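5 min read

Let Them Answer the Phones First

My neighbour's daughter finished her degree in December and has, by her own careful tally, sent off 400 applications. She has had 2 interviews. I've known Ebony Henare since she was selling lemonade at the end of our drive (very good lemonade, a bit heavy on the sugar), and I can tell you any office would be lucky to have her.

What gets in her way is a single line that turns up in ad after ad: "entry level, minimum three years' experience." I've been stewing on that line all summer. I started work at 19, on the front desk of a freight office, and my experience at the time consisted of being polite to my aunties. The manager, Ivan Antoniuk, sat beside me for a fortnight and showed me how to talk to a driver who'd been waiting since dawn. I don't suppose he'd have called it a graduate program. He'd have called it Tuesday's job and got on with it, but it set me up for everything I've done since, and I still use his trick of writing the caller's name down before they've finished saying it.
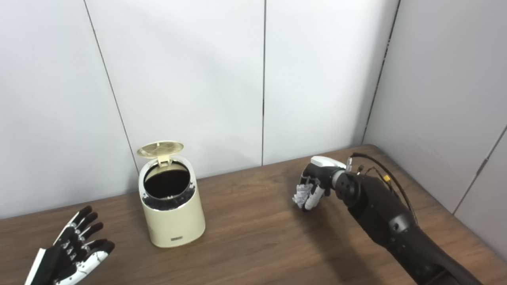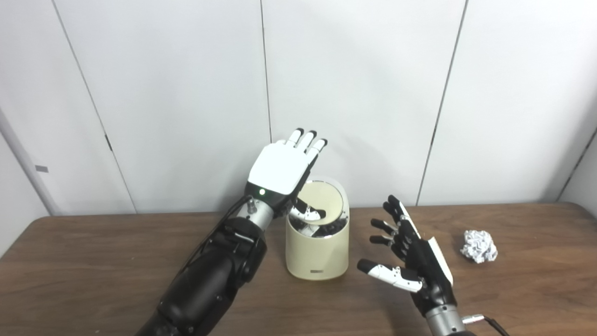
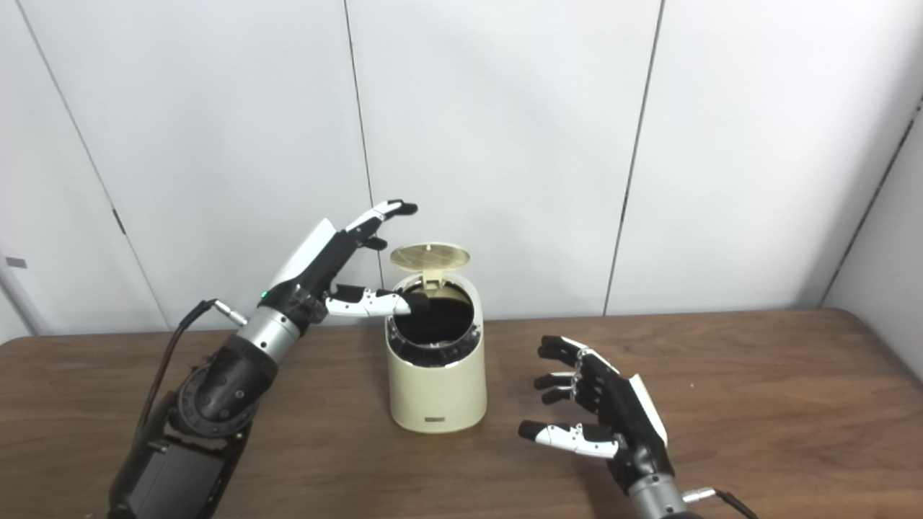
The cream bin on its wooden table.

Somewhere along the line we decided that training was a thing other employers did. Huia Waaka, who spent years hiring for Pernum before she retired, told me over a very long cup of tea that her best people were nearly always the ones who'd arrived knowing nothing and asked about everything. She took on beginners every February and budgeted for their mistakes, the way you'd budget for stationery. When that money was cut, the ads began asking for experience, and the jobs sat open for months while good kids were turned away by a form.

I do understand the worry. A small business can't carry someone forever, and it stings when you teach a young person the ropes and they head off to Etgate for better pay. But plenty stay, and the ones who leave were trained by somebody, so it does come back around to you in the end, if enough of us chip in.

So if you're writing a job ad this month, have another look at that line, would you? And Ebony is free to start whenever you like.

36 shares
7 comments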